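Coldale open day: the folding room at Trumaton
September, by Nestor Panganiban

I went to the Trumaton open day at Coldale expecting to be sold something, and I was, though it took until the tea urn. The firm takes in secondhand and end-of-line clothes, sorts them, folds them and sends them out again in boxes. What they wanted us to see was the folding.

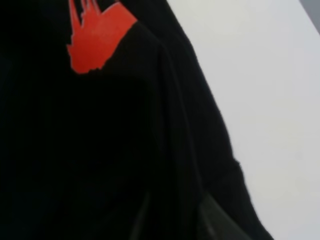

Printed tops should always be folded with the picture inwards, according to a woman on the bench next to mine, who had done it that way for years and never had a design crack. Our guide did not agree. At Trumaton the print goes face up so the packers can read it, and a top folded the other way gets opened and done again. I asked whether anyone had tested which does more harm. The answer was a long one about customers.

We were let in at 10, in a group too big for the room. Dark clothes go on pale surfaces, light ones on dark, and I will grant them that one, as I have lost enough black socks on a black bedspread. The method itself is the one my mother used: smooth flat, sides in, bottom up, bottom up again. They call it the Talavera fold. I could find no difference between the Talavera fold and folding.

Black cotton is the awkward one, we were told. It picks up fluff, and you can hardly see a crease in it until you tilt it to the light. A stiff print makes things worse, as the cloth wants to bend just beside the design and you end up with a ridge where you didn't ask for one. My own attempt had two. The guide said this was normal for a beginner and then refolded it without looking, which I thought a bit much.

A board by the door said 1,068 pieces had been folded the day before, against 411 on the same day last year. No word on how many people were working on either day. When I asked, I was told there was a new bench layout. Perhaps there was. I would still like to know about the people.

The sorting hall was better. Over 300 crates, labelled by hand, and staff who were happy to say which jobs they disliked (zips, mostly, and anything with a hood). The tour of the Bikley store was cancelled, and its half hour went on a talk about values.

Tea was free. The folding boards in the shop were not, and they were flimsy. I came home and did the ironing pile my usual way, prints inwards.

Contact the editor | Copyright Nestor Panganiban | Back to top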